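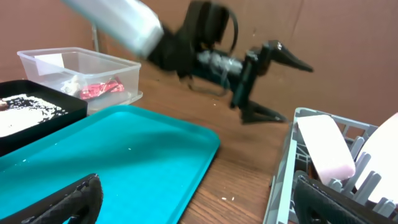 Blue tray, with a clear storage container and a gray rack on the same surface.

CALODBY, 2/4/25 - The harbor office at Calodby has closed the inner channel to vessels over 14 meters after the coaster Draltwood lost steering and grounded on the north bank with 2 fuel tanks breached. The duty harbor master, who asked not to be named while the inquiry is open, spoke by phone about the response.

The first call came from the ship's bridge. "They reported no rudder response and an engine still running ahead," the harbor master said. "We told them to stop the engine and drop anchor. The anchor held, but the bow was already on the bank."

The Draltwood was carrying 2,985 tons of crushed stone for the building supplier Fernico. None of it has been unloaded. According to the harbor master, moving cargo before the hull is surveyed could put uneven load on the damaged plates. The crew remains on board and no injuries were reported.

The harbor office has laid 200 meters of floating boom between the stern and the fish dock. "Most of what came out was diesel, and it spreads thin," the harbor master said. "The boom slows it down. It does not stop all of it when the tide runs hard."

Asked why the tug Bergmann was not alongside at the time, the harbor master said a tug is required only above a certain draft, and the Draltwood was under that limit. "The rule was applied as written - whether the limit is right is a matter for the inquiry."

Divers are to inspect the rudder stock and the steering gear compartment once the current allows. A refloating attempt will depend on their report and on the height of the tide. Small boats may use the south side of the channel at reduced speed.

The inquiry is expected to publish its first findings in April. Fernico declined to comment on the delivery.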